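How to test a table-setting claim before you believe it

Start with one place setting: mat, plate, cup, fork, spoon. Write down where each piece should end up, then leave the machine alone. No nudging, no second take.

Run it 18 times. Move the plate a little between runs — most demos never do. Count a run as failed if anyone reaches in.

Thin cutlery is where I'd look first. A fork and spoon lying close together ask more of a gripper than a plate does.

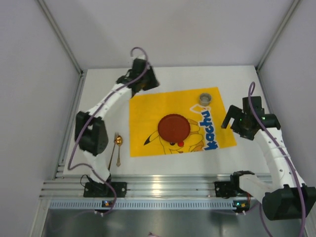

Then time yourself doing the same job. If the machine takes 39 times as long, it can't do the chore yet.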